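right, gutter brackets. been asked five times this week so doing it as a thread

we've just finished the long run on the old feed store at Dutholm. 26 metres of half round, north side, all on the Vomard rafter brackets. would use again, mostly

first thing. fix the two end brackets, string line between them, THEN the rest. I know everyone says this. Kastriot still did his by eye and we had a dip you could keep ducks in

fall. the Leka sheet gives one figure for every length, fine on a short run, wouldnt trust it on a long one. we split ours and took it to an outlet at each end 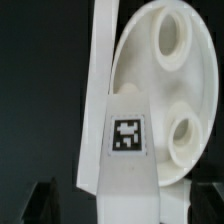

white plastic, two collars, one bigger than the other

brackets closer together than you think if you get snow. Rasetville lot went wide on theirs and lost the whole back gutter in January 2020. still hear about it from Mateja Berisha every time I'm in the yard

screws: stainless. dont use what's in the bag

cost, since people will ask. 1,929 all in, over half of that was scaffold. gutter is cheap, standing next to it isnt

unions. leave the expansion gap, the line is moulded on the inside. silicone grease on the seal and it clips in with your thumb, no swearing

going back in July to do the south side, will post teh downpipe bit then. if anyone's got a spare left hand stop end shout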